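# Packing a snack box to mail -- how do I stop it turning into one big rattle?

**Elis Gethin**
August 10, 2023

Hi all, first post here so go easy on me. I'm putting together a box of snacks for my cousin, who moved to Sandus in January and keeps texting me about how she can't find any of the braised stuff we grew up eating. Vacuum-sealed necks, little marinated things, all of that. I ordered a pile of it and now I have a cardboard box and a bed full of packets and no plan at all.

My trouble is that everything is a different size. Some packets are long and floppy, some are tiny, and a few are clear ones where you can feel the sauce moving when you press them. Last time I just dumped everything in and she told me two had split by the time they reached her. Orange oil on everything, including the birthday card!

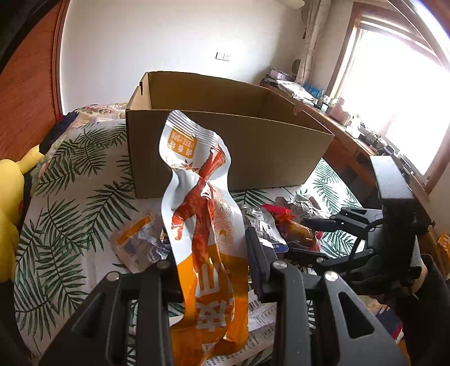 *The box and some of the snacks, before anything goes in*

So do I sort by size? By flavor? Do the saucy ones go at the bottom or on top? And should I fold the long packets or stand them up along the side? I'd like to get it down to the post office this week if I can.

---

**nusport_mom**

Oh I do these for my son every semester, so you've come to the right place -- I've mailed 52 of them by now (I keep the receipts in a coffee can). Put the whole box inside your head as three layers before you touch anything.

Bottom is for whatever is heavy and flat. Lay the packets down like roof shingles, each one overlapping the next, and don't fold the long ones if you can help it. A sealed end that gets creased hard is usually the first place to give out. If one is already crumpled, smooth it with your hand and lay it along the longest wall.

Anything with sauce in it gets its own zip bag, two or three to a bag, air pressed out. Yes, even if the packet looks perfectly fine. Put those in the middle. Small stuff goes on last and gets poked down into the corners, and then you fill the gaps with a T-shirt or a pair of socks. My son hasn't bought socks since he left home.

Close it up and give it a shake. If you hear things sliding, open it and add more socks. And please tape the bottom BEFORE you fill it, both directions. Ask me how I learned that one.

Oh, and the birthday card goes in its own bag too!

---

**Khoury_93**

just weigh it first. mine came out at 618 grams over what I'd paid for and I had to repack on the floor of the post office

also check what they let in over there, some places won't take meat even if it's sealed. don't know about Sandus

---

**pelletier.d**

Agree with the zip bags. One thing to add: I write a list of what's inside while I pack, with what I paid next to each thing, so the customs form takes 5 minutes. If the name is only in Chinese I write the English next to it, plain as I can, "braised duck neck" or whatever it is.

I use Jusari tape, the wide kind, but any decent packing tape will do the job.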